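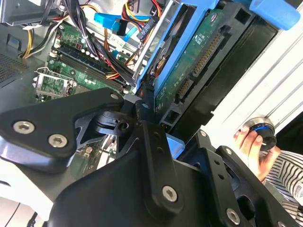 Where I'm at tonight. CPU socket and memory slots both empty, cables still all over the place.

sesow_dan
OK, so this is the old office desktop I mentioned in the other thread. I want to turn it into a box for backups and my daughter's homework, and I've set myself a limit of $146 for the whole thing. The used processor and memory are in the mail, so right now it's a case full of wires and a bare board.

My question is about the wires. There's a fat black bundle coming down across the motherboard and then the yellow, red, orange and black ones next to it, plus the blue SATA cable. Do I unplug everything and take the board out before I put the new parts in, or can I just push it all to one side and work around it? I've never done a processor before. Memory, yes, and a couple of drives, but the socket makes me nervous.

Also I'd love to hear how people tidy this stuff in a cheap case. Everything I find online is for those fancy ones with the rubber holes and a back panel.

hultau
Leave the board in. You don't need to pull it for a processor and memory, and every extra thing you unplug is one more thing to plug back in wrong. Switch it off at the wall, pull the power cord, hold the power button down for a few seconds, then lay the case flat on its side so you're working straight down.

Get that black bundle away from the socket before you touch the lever, though. Tie it to something with a bit of string or one of those twist ties off a bread bag. You want both hands free.

PinchedThumb
I'm going to disagree with hultau. On an old office machine I'd take the whole lot out. They collect a ridiculous amount of dust behind the board and in the power supply, and it's your one good chance to clean it. Takes me an evening with music on – I kind of enjoy it.

Take pictures of the small front panel plugs first (power button, reset, the little lights). Those are the ones that will ruin your night.

hultau
Sure, if you've done it before. He says he's never done a processor. I've seen more boards killed by somebody's screwdriver slipping than by dust.

Savita Tyagi
Can I be boring and ask if you've checked the processor is on the supported list for that board? Fitting the socket and working in the board are two separate questions. I bought one in January that dropped in beautifully and then I got a black screen. The board needed a newer BIOS, and of course you need a working processor to update it, so I had to borrow one from my brother-in-law for an evening.

Do you still have the old one? If so, put it back in, update, then swap.

sesow_dan
Savita, that's a really good point and no, I hadn't checked! The old one is in an envelope in my desk drawer, so I can do that. It came with the machine when I bought it from the Nisine surplus sale, just not installed. I'll look up the list tomorrow.

Hultau, I like the bread tie idea. We have a drawer full.

PinchedThumb, what do you clean the power supply with? I only have a vacuum.

PinchedThumb
Not the vacuum! Static. Soft paintbrush and a can of air, outside if you can. Hold the fan blades still with a finger while you blow. And don't open the power supply itself, just blow through the grille.

raphael_l
Hello, first post here. I did 28 of these for the school where I work (29 if I count the one I used for spare parts) and I am closer to hultau. Board stays in. What I did take out was the drive cage when it unscrewed easily, because it gives you somewhere to put your hands.

For the cables in a cheap case, my method is simple. Decide which power plugs you really need, connect those, then fold all the spare ones together into one bundle and push it into an empty drive bay. Three cable ties, not tight. Leave the SATA cable in a wide curve and don't crease it. People want it flat and pretty and then they bend it at the plug, and the plug gets loose.

Raphaël Lebrun

hultau
Three ties is about right. I used to go overboard and then had to cut the whole lot open to add a drive. Velcro strips are nicer if you think you'll be back in there. Vishwakarma on the corner near me sells them by the roll, garden section, same stuff and much cheaper than the computer kind.

Mags1016
Velcro all the way. My son did ours with electrical tape and after one summer it was goo.

Sesow_dan, a word on the socket. Keep your fingers and your sleeves out of it, and don't drop a screw in there. Line up the little corner triangle on the processor with the mark on the board, let it sit down under its own weight, and only then close the lever. The lever might feel stiff and make a crunchy sort of noise. Mine did and I nearly cried, but it was fine.

Savita Tyagi
The crunch!! Nothing prepares you for the crunch.

Also, thermal paste. Did you order any? A used processor hardly ever comes with it.

sesow_dan
I did not order any. Adding it now. That takes me to $139 and change, so I can still afford Velcro.

Plan so far: check the list, brush and air with the board left in (sorry, PinchedThumb), old processor back in, update, then swap. Spare power plugs go in the empty bay like Raphaël said.

PinchedThumb
You'll be back in a year to clean behind it, and I'll be here :)

raphael_l
One small thing. When the memory arrives, check the board's manual for which slots to fill first. On many boards it is not the two next to each other. Press until both ends click.

sesow_dan
Good to know, I would've put them side by side for sure. Manual is downloading. I'll post again when the package gets here.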